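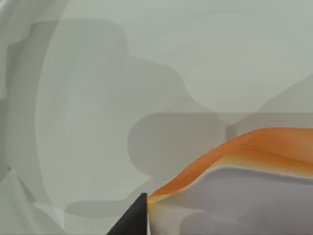 Ticket 554 concerns the Grinden wide-format printer in the Wosby print room. Light colours are coming out with visible steps in them on coated paper, and pale greys have a pink cast. Solid dark areas are fine. Text is fine. The fault is easiest to find in a blend like the orange one at the top, strong along its upper edge and going down to a pale cream where it meets the grey-lavender. On our prints a fade of that kind breaks into three or four bars near the pale end, and the grey-lavender goes towards pink. The same files look smooth on both monitors.

Reported by: front counter
Assigned to: Henrike Grube
Priority: normal, raised to high after the second customer reprint

Setup at time of report: Grinden printer, eight-colour, driven from the Foter queue on the print room PC. Stock is the coated matte, 800 mm roll. Profile is the one made when we moved to this stock. Nothing was changed on the PC before the fault was reported, as far as the counter staff know.

Entry 1
Ran a nozzle check. One gap in light magenta, none elsewhere. Ran a standard clean and repeated the check, all complete. Reprinted the customer's file. Bars still there, same place. Pink cast slightly less but still obvious next to the approved proof.

Entry 2
Printed the same file on an offcut of the old uncoated stock with the old profile. No bars. Greys neutral. That points away from the heads and towards either the coated paper settings or the file being handled differently for that queue.

Entry 3
Checked alignment anyway, as it was due. Horizontal fine, vertical out by one step, corrected. No change to the bars. They run across the blend and follow its shape when the artwork is rotated on the roll, so paper feed is ruled out. Feed banding would stay square to the roll whichever way the artwork was turned.

Entry 4
Exported the artwork again from the original with 16 bits per channel. No change on paper. Opened the file Foter had spooled and looked at the channels one by one. The light end of the blend had far fewer levels than the original. So the steps are going in before the data gets to the printer.

Entry 5
Compared the two queues in Foter side by side. Differences found on the coated queue:

- Rendering intent set to absolute colorimetric (old queue: perceptual)
- Preview compression ticked
- Light ink limit at default, not the value saved with the profile
- Printer colour management ON as well as profile in queue

The last one means colour was being converted twice. That would account for the pink in the greys. Turned it off at the driver and reprinted. Greys now match the proof under the viewing lamp. Bars reduced but still visible at arm's length.

Entry 6
Unticked preview compression. On our version this affects the spooled data and not only the preview, whatever the label says. Cleared the queue, restarted the Foter service and sent the job again. Restart is needed. I changed the setting once without it and got an identical print, and wasted a metre of stock.

Bars gone. Changed intent to relative with black point compensation and entered the light ink limit from the profile notes. Printed the grey wedge, the skin tone strip and the customer's file. All acceptable.

Entry 7
Asked the counter when the coated queue was last touched. It was deleted by mistake in the first days of January and set up again from the default template. The template has all four of the settings listed above. Every coated job since job 221 has gone through the rebuilt queue. Most are floor plans and price lists and won't show it. The two brochure covers for Ionescu will, and have been reprinted at our cost.

Resolution
Queue settings corrected and exported to the shared drive under Print Room / Queues / Coated Matte. If the queue has to be rebuilt, import that file. Do not use the default template. The template itself has been left alone because the film queue was made from it and I haven't had time to test that one.

Still open
Light magenta dropped out again on the next morning's nozzle check and came back after one clean. Damper is due for replacement after seven more weeks by the service sheet, but I have ordered it now. Please do a nozzle check before the first coated job each day and write the result on the sheet by the door. If there is a gap after two cleans, stop and call me. A third clean only fills the waste tank.

Status: resolved, monitoring

Print this page
E-mail this page

Filed under: Printing and Colour > Known Faults > Banding
2022-01-07 | by Henrike Grube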